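Search this site
Search
Go

Can a machine open the door yet?

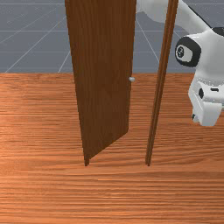
Simulated door task: the door on its tabletop, swung open, with the arm to the right.

I have been asked the same thing by three different relatives since March, which is when I mentioned at lunch that I had been reading up on household robots. They all want to know when they can buy one that does the housework. My answer has been "not yet", and it seemed fair to write down why, and to say which bits are closer than I expected.

I should say what I am and am not. I worked for a long time in stock control at Drernine, in a warehouse full of conveyors and sorting machines, and I have spent the past year following the robot arm work as a hobby. I run simulations at home in the evenings. I have no lab and I don't own a robot.

Doors are a good place to start. Every chore in a house has a door in it somewhere. The washing machine has one, so does the oven, so does the cupboard where the bin bags live. If a machine can't manage doors it can't manage much else, however well it folds a towel.

A simulated door is about as kind a test as you can set. The one I use has a plain panel, two posts and a small pale knob. There are no mouldings, no letterbox and no coat hanging off the back. The door stands on a table and the arm doesn't have to travel anywhere to reach it. You can run it over and over without wearing anything out, and if the arm swings into a post you start again and have lost a few seconds.

I trained my first version over a long weekend. It had 1,000 attempts to learn from and at the end of that it could open the door most of the time, provided the door began where it had been in training. I moved the door a little to one side and it got a good deal worse. I turned the whole thing by a few degrees and it mostly waved at the air next to the knob. So I gave it 4,000 attempts, with the door put down somewhere slightly different each time, and that fixed most of it. I then ran a test of 538 fresh starts, an odd number because I stopped it when I wanted the computer back for something else. It failed on 61 of them.

Those failures were worth looking through. Most fell into a few groups. In one lot the fingers came in at a poor angle and slid off the knob. In another the arm got a decent hold, began the swing and then ran out of reach halfway, so that it was stretched out with nowhere to go. A person would shift their feet without thinking about it. An arm bolted in one place has no feet to shift. The last group was the strangest. The door was open and the arm kept pulling, as if it had no notion of being finished.

That is a door with no weather, no draught and no carpet. My own back door swells in wet months and needs a shove with the hip at the bottom corner while you turn the handle. I have lived here long enough that I don't notice I'm doing it. Visitors can't open it at all, and they are people.

What I think machines can do now

Picking up a known thing from a known place is pretty much done. It was mostly done when I was at Drernine, where we had a cell that moved cartons from a belt to a pallet all night with very little trouble. It had a cage round it and the cartons were all the same size. When they changed supplier and the new cartons had a glossier tape on them, the cell stopped every few minutes for a fortnight.

Vacuuming a clear floor is done, as everybody knows. Mowing a plain lawn is done too. What those have in common is that the machine hardly has to touch anything. It goes over a surface and turns round when it meets an edge.

Sorting mixed items from a tub is getting there. I went to an open day in Purkeck in the spring, at a unit on the trading estate where a firm called Tierney does packing for small shops. They had an arm picking bottles, boxes and soft pouches into trays. It was slower than the person at the next bench, though not by as much as I had thought it would be. The pouches gave it trouble. It would pick one up by the corner, and the pouch would swing, and it would put it down on the rim of the tray. The man showing us round said they were content with it for the bottles and had people on the pouches, and that they had no plan to change that this year.

What I think they can't do

Anything where the thing is soft and the job is to make it neat. I have seen plenty of film of towels being folded. A towel is a rectangle. Ask for a fitted sheet, or a child's jumper that is inside out with one sleeve still the right way, and I don't believe any of them would get through a basket of it in an evening.

Anything wet and breakable together. Washing up by hand needs a grip that is firm enough for a soapy glass and gentle enough not to snap the stem. I drop one or two a year myself.

Anything that is really twelve jobs under one name. "Tidy the kitchen" is the one my sister wants. It means deciding whether a piece of paper is rubbish or the gas bill, whether half an onion is worth keeping, and where the lid for that tub has gone. The arm is the smaller part of the trouble there. I would not trust a lodger with it in their first week.

And doors, still, in a real house. A machine might get through nine kinds of door and be stuck at the tenth, and the tenth will be the one to the airing cupboard.

The gap between the screen and the kitchen

People who work on this talk a lot about moving from simulation to the real thing, and having played with the easy half I can see why. In my simulation the friction in the hinge is a number I typed in. The knob is exactly as slippery as I have said it is. The program also tells the arm where the knob is, if I let it, and for my first version I did let it. When I made it work from the picture alone it needed far more practice, and 300 attempts, which had been plenty to see some progress before, got me nothing at all.

One way round this is to vary everything. You change the hinge, the lighting, the colour of the wood and the size of the knob, so that the real door is just one more odd door to it. I have begun doing that and it is slow going on a home computer. So far I have varied the position and the stiffness. The stiffness made more difference than I would have guessed. With a stiff hinge the arm learned to pull in a straighter line at first and curve later, and that carried over quite well to the loose one.

The other way is to have a person steer the arm through the job many times and let it copy. I haven't tried this properly. I did have a go at steering with a game controller and it took me most of a cup of tea to open the door once, so I am not sure what it would have learned from me.

When, then?

For shop floors, I think a lot of it comes in over the next few years, in a dull way, one bench at a time. A workplace can be changed to suit the machine. You can paint a line, buy trays that are all the same, and take a door off its hinges if it is in the way. At Drernine we took out two.

For houses I would say longer, and I wouldn't put money down on anything yet. I had a leaflet through from Soltton, who are taking deposits for a home helper with one arm on a wheeled base. The leaflet has it loading a dishwasher. It says nothing on how long that takes or what happens with a pan that has been left to soak. I wrote to ask both questions and had a polite reply saying more details would follow.

My mother, who is the relative with the best case for one, says she would be happy with a machine that picked things up off the floor and handed them to her. No folding, no cooking. I think that is a sensible thing to want, and of everything on the list it is the one I would expect to see first. It would still need to get from the hall to the sitting room, and she keeps that door shut for the heat.

I am going to carry on with the hinge settings next and then try a lever handle in place of the knob. If the results are any good I will put them up here, along with the failures.

This site uses cookies to remember your settings and to count visits. By carrying on you agree to this. Accept | Manage cookies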